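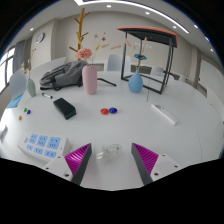 Projet Lozano, le fil de la séance
Rechercher dans les messages
10 mars 2021

1/ On reprend le fil du projet Lozano, atelier robotique de Sornbridge. Objectif de l'année : apprendre à une pince à deux doigts à ranger une table. Aujourd'hui, les petits objets.

2/ Premier essai : la petite pièce en plastique transparent. Mors ouverts, un de chaque côté, approche au ras du plateau. Du transparent sur du blanc, c'est le cas que notre détection rate le plus souvent.

3/ Les garnitures magenta striées sont toujours en place sur les deux doigts. On ne change rien à la pince avant le concours.

4/ Ensuite, les aimants ronds. Le rouge et le bleu foncé se touchent, il faut en prendre un sans entraîner l'autre. Les trois plus petits, vert, bleu et orange, passent après.

5/ Puis l'effaceur noir et le marqueur. La multiprise blanche reste sur la table mais ne compte pas comme objet à ranger. Elle sert d'obstacle. Même chose pour les vases : un vase touché, essai annulé.

6/ Côté données : 700 prises enregistrées depuis octobre. Il en faut 1 000 pour lancer l'entraînement, 3 000 si on veut aussi présenter la catégorie « table encombrée » à Flisbridge.

7/ On note tout dans Clillix : objet, sens d'approche, prise réussie ou non. Merci de remplir la fiche juste après l'essai. Il y a encore des lignes sans nom d'objet et on a dû les retirer du lot.

8/ Question reçue hier : pourquoi une table ronde ? Le règlement de Flisbridge l'autorise et le programme se servait trop des coins pour se repérer sur l'ancienne.

9/ Prochaine étape, le tri par couleur avec 2 bacs. Le code est sur le dépôt du club, branche « tri ». Il manque encore l'arrêt en cas de prise vide. Si quelqu'un veut s'en charger, répondre sous ce message.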